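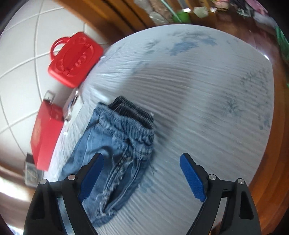 Denim shorts between the open fingers of a hand-held gripper, one of the garments in the Sovbridge robotics club's folding project.

SOVBRIDGE — The shorts are winning.

Members of the after-school robotics club at Sovbridge High have spent most of October trying to teach a machine to fold laundry, a job many of them have declined to learn at home. So far they have logged 244 demonstrations, each one performed by a student squeezing a hand-held gripper and pinching, dragging and flipping a piece of clothing until it looks like something you could put in a drawer. The plan is to hand all of it over to a robot arm before the regional contest at Warneo and let the arm take it from there.

"Towels went great," said Hedvika Vrabec, a junior and the club's captain. "Towels are rectangles. We got very confident about towels."

Then came pants, and after pants came the shorts, blue denim with a gathered elastic waist, which have since acquired a reputation in the building. The waistband bunches up. The legs are short enough that folding one over the other leaves a lump, and the lump unfolds when you let go. Vrabec's best attempt held its shape long enough for her to call people over to look at it.

The contest's laundry event, new this year, gives each team's robot 9 minutes to fold a mixed pile. Judges score the result on flatness, corners and whether the garment is still recognizable as a garment. Teams are told the categories in advance but not the clothes. "Bottoms, casual" is on the list, and the club has taken this personally.

Blažena Kováčik, who teaches physics and has advised the club for six years, said she had hoped for something simpler.

"I suggested the ball-sorting event," she said. "There was a vote. I lost to laundry."

The gripper itself has two black fingers with textured blue pads, and students take turns with it in sessions that run until 5:30 p.m. Club rules, posted near the door, ask that each demonstration start with the clothing in a new position and that nobody use their free hand to help. The second rule is broken constantly. Vrabec said a demonstration with a helping hand in it has to be thrown out, and that a good afternoon is one in which they keep more than they toss.

Students are also under orders to practice on whatever surface they can find. Kováčik wants the robot to cope with patterns, wrinkles and nearby junk, and the members have shown real talent for supplying nearby junk. Several have signed the gripper out overnight, with varying success. One sophomore came back with a full evening of work in which he had folded the same sock.

Money has been the easier part. A car wash and a bake sale brought in $715, most of which went toward travel and a replacement set of finger pads. The rest bought a bag of secondhand clothes, chosen by a subcommittee with firm opinions about corduroy.

The arm that will do the folding at Warneo has been nicknamed Zusari and spends its days bolted to a bench in the old metal shop. A plaque by the door says the room was dedicated in 1985 to "the dignity of skilled hands." Zusari has so far completed one towel there without assistance. It has also picked up a T-shirt, carried it past the edge of the bench and released it over the floor, which the club's notebook records as "partial credit."

Parents have been following along with interest. At last month's open house, Vrabec said, four of them asked separately whether the machine could be sent home on weekends, and one asked whether her son could be.

The team leaves for Warneo at the end of the month. Practice on shirts resumes next week, and Kováčik has asked for at least two more afternoons on denim first. The club's other entry, a line-following cart called Kinoshita, has been finished since September and is parked on a shelf, where its two builders visit it now and then and decline to get involved.

Anyone with old clothes to donate can leave them at the school's front office before 4 p.m. Kováčik asks that they be clean. Vrabec asks that they be towels.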